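Catarina Aguiar keeps her equipment budget in a paper notebook, and when I asked how the planning for next year was going she slid it across the desk to me before she had even sat down. Most of the page was crossed out.

"I started with the arms, like everybody does," she said, laughing. "You look at the arms, you fall a little bit in love, and then you remember there are grippers and spare fingers and somebody has to pay for the service plan!"

She runs purchasing at Cemutix, where the plan is to move from one two-armed robot to 3 by the end of January, all of them for household tidying work. She has quotes from Hurkier and from Vesov, and she was kind enough to go through both with me, line by line, over a good deal of coffee.
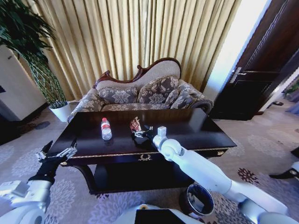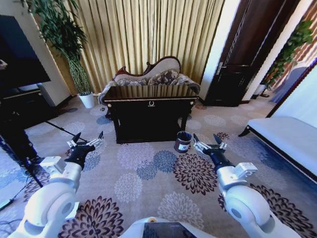 The line she worries over most is gripper fingers. She has put down 1330 dollars for spares, and she expects to be asked about it. "People see a small part and think it must be a small cost," she said. "I would sooner have the argument now than in the spring, when a machine is standing idle and the parts are 30 days out."

Furniture gets its own line too, about 1000 dollars, mostly for low tables in different heights and finishes. Her colleagues at Guerreiro, who share the training costs, wanted to spend that on a second charger. They are still talking it over, very politely.

I asked what she would tell someone buying their first one. She thought about it for quite a while. "Measure your doors," she said, "and then ask who pays the shipping if it has to go back. I forgot to ask that the first time, and oh, I heard about it."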